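Willus Flat Mop, 10-inch head
Reviewed February 2018

I bought the Willus to replace a string mop that had gone gray and sour. My downstairs is nearly all tile, from the back door through the kitchen to the laundry room, and I mop it twice a week. I have used the Willus since October, so this is based on a full winter of mud and road salt.

The kit comes with the handle, the head, two washable pads and a narrow bucket with a wringer slot. It cost me $37 at Salinas Hardware. Extra pads are $7 each. The handle is in three sections that screw together. Mine went together in a couple of minutes, though the middle joint works loose and I have to tighten it every week or so. A dab of plumber's tape on the threads helped for a while.

The pads are the best part. They hold a good amount of water, they stick to the head firmly, and they come out of the washing machine looking decent. Don't use fabric softener on them. I did once and the pad smeared for the next three washes. The label says they are good for 100 washes. I haven't kept track, but the first pair is thinning along the front edge and I expect to replace it by summer.

The bucket is less good. You push the head down through the slot and pull it up to squeeze out the water, and for the first few pulls that works fine. Once the water gets low the bucket lifts off the floor with the mop. I keep one foot on the rim now. It also has no spout, so emptying it into the laundry sink is messy.
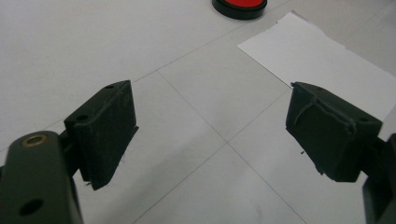
Grout is where any flat mop has trouble, and the Willus is no different. The pad rides over the top of the lines and leaves some dirt in them. Once a month I go over the worst stretch by the back door with a stiff brush and baking soda, then rinse with the mop. If your tile is smooth and your grout is sealed you may not need to bother.

My neighbor Gisela Sepúlveda has the Dradano spray mop, and we traded for a week. Hers is lighter and there is no bucket to carry. It is fine for a quick pass after dinner, but it didn't put down enough water for dried mud, and the trigger made my hand sore. She liked my pads better and kept her own mop.

For cleaner I use a small capful of dish soap in warm water. More than that leaves a film.

Good: pads, swivel on the head, fits under the stove.
Bad: bucket, loose middle joint, no hook for hanging.

I would buy it again at the same price, and I would skip the kit if the mop were sold alone.

3.5 out of 5

Li-hua Yang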